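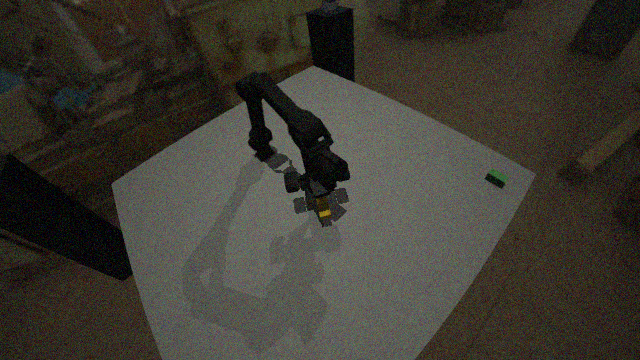 What becomes of a ferry bell when the ferry has been withdrawn? Under the Clalau Crossing Rules it passes to the parish on whichever bank last heard it rung.

Print this page
E-mail this page

The rule had stood for 150 years without being used. On 25 Jan 2018 the Harbour Office at Notden received two claims to the bell of the Katene, one from each bank, and the matter was referred to the Registrar, Hauke Tiedemann.

Mrs Merle Bolger, for the parish of Gindedton, stated that she had heard the bell from her kitchen on the last evening in November, after the boat had tied up. She had been peeling potatoes. The parish of Clalau submitted a letter bearing 200 signatures, all of persons who had heard it at noon.

The Registrar asked Mrs Bolger who had rung it.

"My husband was master of that boat," she replied. "He always rang when he was coming in to supper."

The Registrar observed that Captain Bolger had been buried 3 years earlier. Mrs Bolger agreed that this was so. She added that she had laid his place.

The hearing was adjourned for 8 minutes. On his return the Registrar found for Gindedton, and directed that the witness's evidence be entered in the register as given. The bell was delivered to her parish the following week.

Print | E-mail to a friend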